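Subject: Re: [bench-list] Half-used tip boxes, and what to do with them

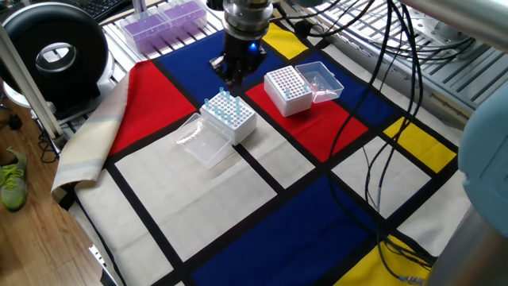
Consolidating partial boxes is worth the time, and we have done it in our lab for a few years now. The question last month was whether to top up from another box, start a fresh one, or throw the leftovers out. We top up. Two boxes of the same kind go side by side with the lids open, one as the donor and one as the receiver, and the tips move across until the donor is empty. A box with a single light blue piece left near one corner, like the one on the right, is a donor. The one on the left, with its blue ones bunched in the upper rows, is what I would fill. The purple boxes stay off to the side with their covers on until the blue ones are finished. I don't like to have two colors open at once.

I'll answer the rest of the earlier message in pieces.

> We have a drawer full of opened tip boxes from three or four
> projects. I went through it in January and there were 58 of them,
> most with a row or two left. People open a new box because it is
> easier than hunting for one with enough in it. Is it worth
> combining them, or does everyone just toss them?

Combine them, with one condition. If the tips were sterile and the box has been open on a bench, they are not sterile anymore, and putting them into another box doesn't change that. We combine only for work where it doesn't matter: dye dilutions, loading practice, teaching, making up buffers that get filtered afterward. Anything for cell culture starts from a sealed box and the remainder gets moved down to the general pile at the end of the session.

When I did our own drawer I ended up with 363 loose tips out of boxes that had been written off as empty. Of those I threw away 93 that had been touched or that I couldn't match to a size. The other part filled several boxes and kept the teaching bench going for a good while.

> If you do combine, do you care which row you start with?

Yes. Fill from the back row, left to right, and leave the gaps at the front. Then anyone using a multichannel can see at once how many full rows there are. Scattered tips are fine for a single channel and useless for anything else. If a box comes to me with holes in the middle, I close those up first before I bring anything in from a second box.

> Do you mix brands? Ours are Suvico and Moroz and they look the same
> to me.

No. We had both at one point. The Moroz ones sat a little high in the Suvico rack and the lid wouldn't latch. They also seated differently on our pipettes, enough that I noticed it on small volumes. Keep one brand per rack. If you have already mixed them and can't tell them apart, use them up on something that doesn't need accuracy.

> What do you put underneath? Our bench is slick and the boxes slide
> when you press a pipette into them.

A cloth. Ours has a printed grid of red, blue, yellow and white blocks with thick black lines, and it's large enough to hang over the edge of the table. Any washable cotton with a bit of weight will do. Paper bench liner slides almost as badly as the bare top. The pattern has one use I didn't expect: if you decide before you start which block is for the donor box and which is for the receiver, you can walk away in the middle and come back without mixing them up. Put each lid down next to its own box. Swapped lids are how the size labels end up wrong.

Wash the cloth separately, and don't use it for anything that shouldn't go in a washing machine. For that work, go back to liner and tape the corners down.

> Last thing, labels. Tape falls off in the autoclave.

We use the Bravel marker directly on the lid and wipe it off with ethanol when the contents change. I write the size, "general" or "sealed," and the month it was combined. There was a thread here on the Ravonance label stock, and a few people liked it. I tried one sheet. It stayed on fine but left glue behind when I peeled it, so I went back to the marker.

A few things I would skip:

- Don't pour tips from one box into another. They land sideways and you handle every one of them twice.
- Don't use bare fingers. Use clean forceps, or pick each tip up with a pipette and eject it into the new hole.
- Don't keep a separate box of "odd ones." Ours reached 273 before anyone dealt with it, and by then all of it went in the trash.

I can post our drawer layout if anyone wants it. It's one page.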